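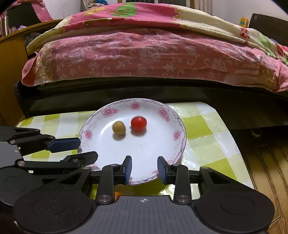

Bedroom, small table with the checkered cloth. Plate with the peony rim, one cherry tomato and one small yellow-olive fruit.

Nollis: small things on plates, in ordinary rooms

README, last changed January 5, 2022

What is inside

Nollis is a collection of pictures of food and small kitchen things, taken in homes where people eat in more than one room. Many collections of this type show only a kitchen counter. In our homes the table can be in front of the bed, near the window, or in the corridor, and the cloth on it is often more colorful than the food. We wanted to keep this.

The collection has 2000 pictures from 97 table settings. A setting is one table, one cloth and one plate or bowl. When the cloth or the plate is changed, it becomes a new setting, also if the room is the same.

Folders

pictures/ - all pictures, sorted by setting
notes/ - one text file for each setting, written by the person who prepared the table
lists/words.txt - the names we use for food, dishes and fabrics
lists/rooms.txt - room type for each setting

How the notes are written

Every note starts with the room, then the table and its cloth, then the dish, then what lies on the dish. Larger things behind the table come last and can be short. For the setting at the top of this page the note is:

room: bedroom
table: small, checkered cloth, yellow-green and white, glossy
dish: round plate, white ceramic, pink flowers on the rim
on dish: cherry tomato, red; small fruit, yellowish-olive, name not given
behind: bed with pink flowered quilt, thermos bottle, small yellow toy with a face

Please notice "name not given". Yaneth Echeverri and I had a long discussion on this point. She wanted a fruit name in every line, and I preferred to leave it open when a person looking only at the picture could not be sure. In the end we kept color and size for such cases. If you need a closed list of fruit names, filter these lines out.

Words that may confuse

"Plate" is used for everything flat or with a shallow well. "Bowl" is only for deep dishes.
"Cloth" means any table cover, fabric or plastic. We did not separate them, it was too difficult from the pictures.
"Quilt" and "blanket" were mixed in the first version. Zoila Arboleda corrected the notes in September, but 3 files still have the old word.
"Pattern" is written only when it can be named in a simple way: checkered, striped, flowered. Everything else is "mixed".

Known problems

Bright cloths with squares can shine near a window, and then the light squares look almost without color. Trust the note more than the picture for these.
Rims with decoration are not always complete in the picture. The note describes the plate as it can be seen, so a flower on a hidden part is not mentioned.
In 2 settings the room type is missing.

Use

You can use and share the collection for study and teaching. If you publish something with it, write the name Nollis and the date of this file. Corrections to the notes are welcome - send the setting name and the line you want to change, it is enough.

Notes and word list: Jhonatan Paucar, Yaneth Echeverri
Corrections: Zoila Arboleda, Kevin Arboleda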